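Hetis Quiz Buzzer Set: Host's Guide

Section 3. Setting up for your first game

By now you should have the base unit out of its packing, charged, and showing a steady green light. If the light is still amber, go back to Section 2 and give it a bit longer on the cable. There's no rush, and a half-charged base unit has a way of giving up in the middle of the final round.
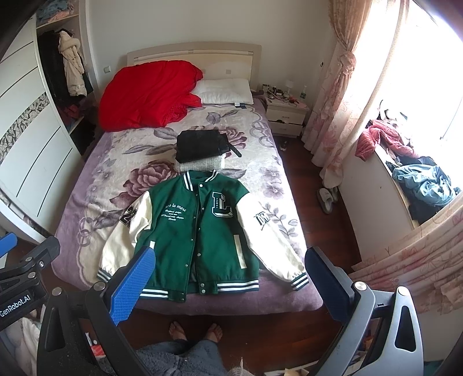
Clindolholm, November

Hello again, and thank you for sticking with us through the battery section! Kylie Pirihi here. I've rewritten these pages for the new base unit, so if you have an older printed guide in the box, please follow this one instead. The sockets have moved, and the Lockout switch is now on the back.

Pairing the buzzers

1. Place the base unit on the host's table with the speaker facing the players.

2. Hold down the Pair button until the display reads READY. Let go. (If you keep holding, you'll end up in the language menu. Press Back and start again, no harm done.)

3. Press the buzzer you want to be Player 1. It will chirp and the number will come up on the display.

4. Carry on with the other buzzers in the order your players will sit, left to right as the host sees them. The base unit takes up to eight.

5. Press Pair once more to finish. All the buzzers should chirp together, which is a cheerful noise but a loud one, so warn the dog.

Note: Buzzers remember their numbers after you switch off. You only need to pair again if you add a buzzer or change the seating.

Choosing a format

The base unit comes with two formats built in, and you can make your own once you've got the feel of it (see Section 5).

Nirkis is the straightforward one. Everybody plays for themselves, first to buzz gets to answer, and a right answer is worth 100 points. The first player to reach 1,000 wins. I'd start with this if your group has never used buzzers before — people take a round or two to stop shouting out.

Gidey is for teams. The buzzer decides who gets the starter question, and the winning team then has 20 seconds to confer on each bonus. A wrong answer on the starter passes it to the other side.

1. Turn the dial until the name of the format appears.

2. Press the dial to select it.

3. Set Lockout to On if you want anybody who buzzes early to sit out that question. For family games I leave it off, but for a league night you'll want it.
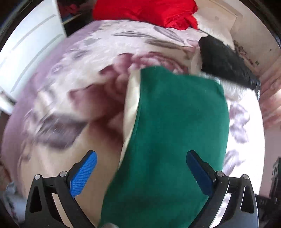 4. Ask each player to buzz in turn and check that the right number lights up. Do this even if you tested everything in the afternoon, as somebody is bound to have swapped seats.

5. Press Start. The display will show Q1 and you're away.

Caution: Don't press Start and Back together during a game. This clears the scores, and they can't be brought back.

Caution: Keep drinks away from the base unit. The buzzers will put up with a wipe from a damp cloth, but the base unit has open sockets at the back.

Correcting a score

Every host gets one wrong sooner or later, usually over a pronunciation. Press Pause, turn the dial to the player's number, and use the plus and minus keys to put it right. Press Pause again to pick up where you left off. The question number won't change.

If a buzzer goes quiet partway through, pause the game and hold that buzzer down until it chirps. Should it stay silent, change its battery and try again before you unpair anything. The player keeps their points while you do it.

Tie-breaks are covered in Section 4.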